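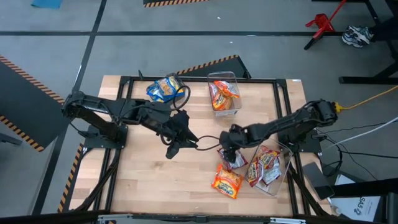

Sorting and Storing Packaged Snacks
A Learning Page for Young Readers, Ages 7 to 10

Zosemness Children's Learning Center
Page reviewed 2/21/18 by Soudabeh Rahimi, Education Office

What Is Sorting?

Sorting means putting things into groups. The things in each group have something in common. They may be the same color, the same size, or the same kind of food. People sort things every day. A librarian sorts books. A mail carrier sorts letters. A family sorts the food that comes home from the store.

Snack packets are good things to practice with. They are light, they do not break when they are dropped, and they come in many colors. On the table at the top of this page there are red packets, orange packets, and a bag that is blue and yellow. There are also two clear plastic containers. One container holds two orange snack packets. The other lies on its side with two packets of red, white and yellow in it. The rest of the food is still out on the wood.

Choosing a Rule

Before you sort, you need a rule. A rule tells you where each thing goes. "All the orange packets go together" is a rule. "All the noodles go together" is another rule.

Different rules make different groups. Think about the orange instant-noodle packet lying flat on the table. If your rule is about color, you could put it with the orange snack packets. If your rule is about the kind of food, it needs a place of its own, for noodles must be cooked or soaked before most people eat them. Both rules are good rules. What matters is that you pick one and keep using it until the job is done.

At the Center, children in the Anozie Room sort the pantry shelf every July. Last summer they began with a color rule. Partway through, one group changed to a size rule and the other group did not. The shelf had to be emptied and started again. The children now write their rule on a card and stand the card beside the shelf.

Why Do Packets Puff Up?

Many snack bags feel like small pillows. There is gas inside them, and it is put there on purpose. Regular air has oxygen in it, and oxygen can make chips and other crisp foods go stale. Snack makers often fill the bag with a gas called nitrogen. Nitrogen is safe. It makes up most of the air you breathe. It helps keep the food crisp, and it works as a cushion so that the pieces do not get crushed.

Instant noodles are often dried into a firm block. Dried food can be kept for a long time in a sealed packet, as tiny living things such as mold need water to grow.

Why Use a Clear Container?

A snack packet does not stand up well by itself. It slides and falls over, and it may slip behind something larger. A container keeps packets of one kind together. When the container is clear, you can see what is inside without opening it or taking it down from the shelf.

Clear containers also show you when food is running low. A grown-up who is writing a shopping list can look along the shelf and see which container is nearly empty.

Containers do have one problem. If you fill one too full, the packets at the bottom may be crushed. Leave a little room at the top. If a packet has to be pushed hard to fit, it belongs in another container.

How to Sort a Snack Shelf

Ask a grown-up before you begin. Then follow these steps.

1. Wash and dry your hands.

2. Clear a table and wipe it.

3. Take the packets off the shelf and lay them flat, so that you can see the front of each one.

4. Look for packets that are torn or open. Give these to a grown-up.

5. Find the date on each packet. It may be on the back or along the edge. Ask for help if the numbers are hard to read.

6. Choose your rule and write it down.

7. Put each group into its own container. Hold a packet by its edge and set it down gently.

8. Put the packets with the earliest dates in front. These should be eaten first.

9. Put the containers back on the shelf. Heavy things go on the low shelves.

A Note About Allergies

Some people become sick if they eat certain foods, such as peanuts, milk, or wheat. This is called a food allergy. If someone in your home or class has a food allergy, a grown-up must help with the sorting. Food that is not safe for that person should have its own container with a label. Never take the label off, and never share a snack with a friend until a grown-up has said that it is safe.

Sorting on a Large Scale

Stores and warehouses sort food too. The Rurkik Food Pantry, which gives groceries to families in our county, received 538 snack packets in one month last year. Workers placed them in 34 bins. Each bin had a label with the kind of food and the month by which it should be eaten. Class groups may visit the pantry with their teacher. The tour lasts 90 minutes and includes time to help fill one bin.

Words to Know

Container: a box, jar, or tub that holds things.

Nitrogen: a gas that makes up most of the air around us.

Oxygen: a gas in the air that people and animals need to breathe.

Rule: a statement that tells you how to do something.

Sealed: closed tightly so that air and water cannot get in.

Stale: no longer fresh or crisp.

Try It at Home or in Class

Collect 13 clean, empty wrappers or packets. Lay them out on a table and sort them by color. Draw your groups on a sheet of paper. Next, mix the wrappers up and sort them by size, and draw the groups again. Look at your two drawings. Which wrappers stayed together both times? Which ones moved to a new group?

If you are working with a partner, try a secret rule. Sort the wrappers without saying what your rule is, and let your partner guess it — then trade places.

For Teachers and Families

Printed copies of this page are available at the front desk of the Center and at the Kavex Branch Library. The page may be copied for classroom use. Please recycle wrappers after the activity where your local program accepts them, and keep small pieces of torn packaging away from children under three.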